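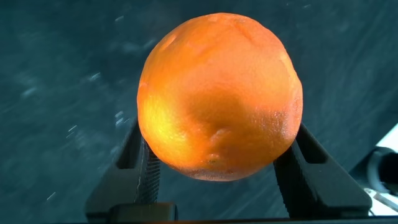
About Brumcombe Citrus

Brumcombe Citrus receives, grades and repacks oranges for greengrocers, school kitchens and juice bars. We do not grow fruit and we do not sell to the public from the packhouse. Our work begins when a pallet is unloaded and ends when a labelled carton leaves the dispatch door.

The company was set up by Lærke Riis and Colton Carrier, who had both worked in wholesale fruit and had both spent too long arguing over rejected loads. Their first grading sheet fitted on one side of paper. The present one runs to 13 pages and is sent to every new customer with the account form.

What we grade

Oranges are graded on size, shape, colour, peel condition and stem end. Each is recorded separately, so a customer can be strict on one and relaxed on another. Juice bars, for example, seldom mind an uneven outline. Gift basket makers usually do.

Shape. An orange does not have to be a perfect sphere. A slight flattening on one side is accepted in all grades. Fruit that will not sit steady in the tray cup goes to juice.

Colour. We accept the full range from yellow-orange to a deep reddish-orange, including fruit that varies from one side to the other. Colour is judged under the bench lamps and never in daylight from the door, which changes through the afternoon.

Peel. Pores and fine pitting are normal. Shallow creases near either end are allowed in Grade 2 and below. Broken skin is not allowed in any grade.

Stem end. The scar left by the stem should be small, closed and clean. Soft folds in the peel next to it are noted on the sheet but do not lower the grade unless the tissue beneath gives under light pressure.

Handling

Most damage to citrus in a packhouse is caused by drops and by pressure on too small an area. The bruise often does not show until the fruit has reached the shop. Our rules are therefore short:

Fruit is held from the sides and never by the stem end.
No drop of more than 30 centimetres at any point on the line.
Cartons are filled in 2 layers, with a tray between them.
Pallets are stacked no more than 40 cartons high-count, corner to corner, and strapped before they are moved.

Ifigeneia Economou manages the grading benches and trains all new staff on them. A new grader works beside an experienced one until their sheets agree, and is then checked against a reference tray at the start of each shift. Reference trays are replaced when the peel begins to dry.

Storage and dispatch

The cold store is divided into three bays: incoming, graded and held. Held fruit is anything on which the grader and the supplier's paperwork disagree. Hajnalka Szalai deals with these lots and contacts the supplier before the fruit is moved again. Bay temperatures are logged morning and evening, and customers may ask for the log covering their own order.

Cartons come from Trurno and trays from Bozsik. Both are returned flat by customers on our regular rounds and reused where they are sound. Labels show the grade, the lot number and the packing bench.

Opening a new account

The main season starts in November, and new accounts are best opened before then. Write to Emese Sárközi in the order office with the grades you need, your weekly quantity and your delivery hours. A sample carton of each grade can be supplied on request.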